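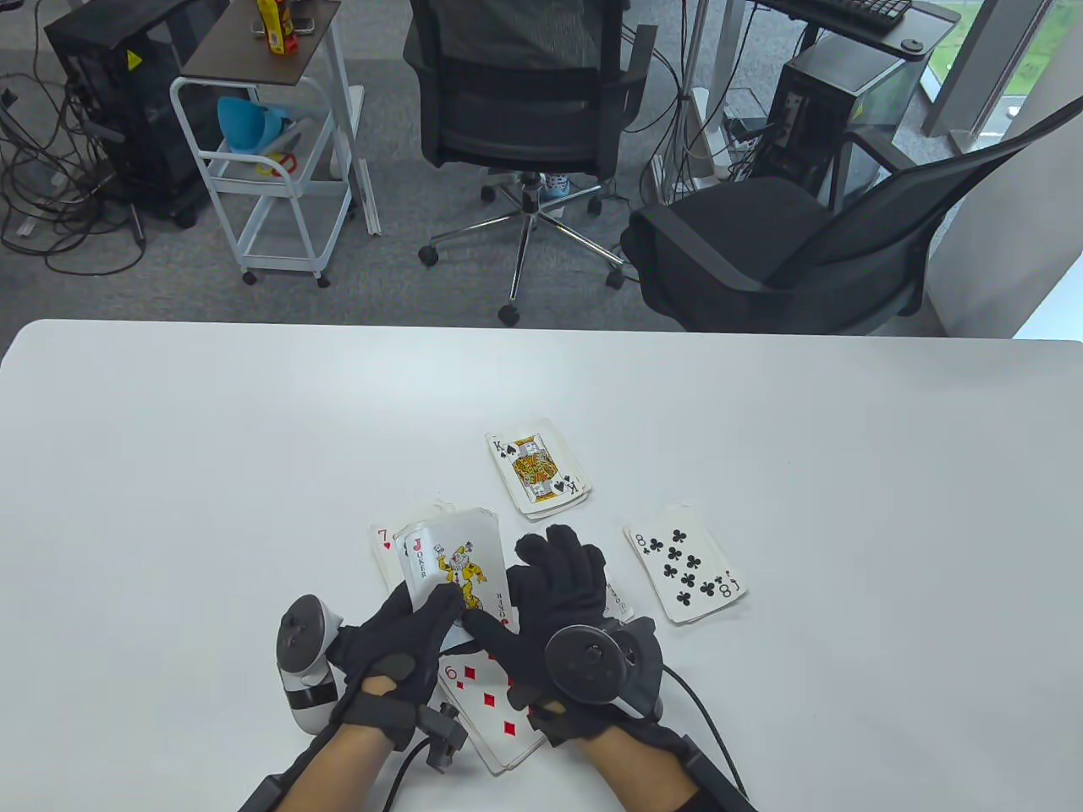 Office card drive deals with a drawer full of odd packs

Staff at Clinen have spent their lunch breaks this March finding out whether they own any complete packs of playing cards. The answer so far is a firm "possibly".

The trouble started when Telma Ledesma, who runs the firm's post room, asked for old packs to send to Skirkedance, the community hall two streets away, where the whist afternoon had been getting by with a single set and a good deal of patience. Colleagues were generous. They were less careful about what went with what. By the closing date she had 3,812 cards, several of them in a biscuit tin and one in use as a bookmark.

A proper pack has 52 cards and, usually, a joker or two. This does not divide into 3,812 in any way that pleased Hacer Demirtaş of accounts, who tried it before she had taken her coat off.

Sorting is done by hand on a white table in the office, among the computer towers and the cables. Cards are matched by their backs first, then turned over and put in suits. Well-thumbed kings and eights have gone into the piles alongside much newer ones, and opinion is divided on whether a yellowed edge counts against a card or in its favour.

"You get very fond of the seven of hearts," said Vilém Hudec, on his third lunch hour. "Then you meet another one and it means nothing."

So far 8 packs have been passed as complete, boxed and held shut with rubber bands. A further 562 cards are waiting for partners. Jokers are being kept separately, as everyone who gave a pack seems to have thrown out the ace of clubs and saved the jokers.

Erhan Türkmen, who organises the whist, has said he would take a pack with one card missing, provided he is told which. His players have asked him to withdraw the offer.

The spares will go to Baysal, the primary school on the ring road, for number games and, the staff expect, for building towers. Anyone with a stray ace of clubs is asked to leave it at the Clinen front desk before four o'clock.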